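Este sitio utiliza cookies propias y de terceros para mejorar tu experiencia. Si continúas navegando, aceptamos que estás de acuerdo. Aceptar | Más información

Foro > Observación visual > Cometas

Publicado en marzo por tejado_sur

**Tema: ¿Merece la pena madrugar por el Mac Giolla?**

**tejado_sur**
Buenas a todos. Llevo dos madrugadas intentando pillar el cometa Mac Giolla desde la terraza y nada de nada. Tengo unos prismáticos Willex de los de toda la vida y el horizonte este bastante limpio, quitando una farola. La aplicación Flollow me lo pone a 162 minutos de salir el Sol, bajito pero visible. ¿Alguien lo ha visto ya o estoy perdiendo horas de sueño?

**nocturna_m**
¡Yo sí! El martes, a las cinco y pico, desde el campo. Una manchita redonda, sin cola ni nada, pero qué ilusión (mi perro no compartía el entusiasmo). Con visión lateral se notaba mucho mejor. Desde ciudad lo veo complicado.

**grado_y_medio**
Complicado no, imposible. Las magnitudes que circulan son optimistas, como siempre con los cometas. La luz está repartida en una mancha y con contaminación lumínica se la come el fondo. Yo no pondría el despertador.

**nocturna_m**
Hombre, imposible tampoco. Una compañera de la lista de Fultcombe lo cazó desde las afueras con un refractor pequeño. Eso sí, sabía exactamente dónde mirar.

**tejado_sur**
Gracias a los dos. El sábado me voy a la casa del pueblo, que está a 1.559 metros y no hay una farola en kilómetros. Antes tengo que recortar el seto, que me tapa justo el este – mi mujer lleva pidiéndolo desde el otoño, así que todos contentos.

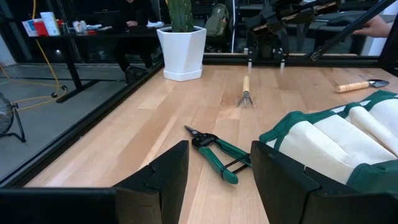
**Re: ¿Merece la pena madrugar por el Mac Giolla?**

**grado_y_medio**
Allí ya es otra cosa, lo retiro. Pero no te fíes de Flollow para la posición, que a mí me lo colocaba casi 2 grados desviado. Descarga los elementos orbitales nuevos y actualízalos a mano.

**ocular_25**
Pues a mí Flollow me va perfecto, será que no habías puesto bien la hora. Este tema lleva 519 visitas y seguimos igual que con el cometa anterior: unos que se ve, otros que no. ¡Salid y mirad!

**grado_y_medio**
La hora estaba bien, gracias. Lo comprobé con tres estrellas.

**tejado_sur**
Haya paz, llevaré también el atlas de papel. ¿Trípode sí o no?

**nocturna_m**
Sí, sí, sí. A pulso te baila todo y un objeto tan flojo se te escapa. Y abrígate más de lo que creas, que a esa altura en marzo hiela. ¡Ya nos contarás!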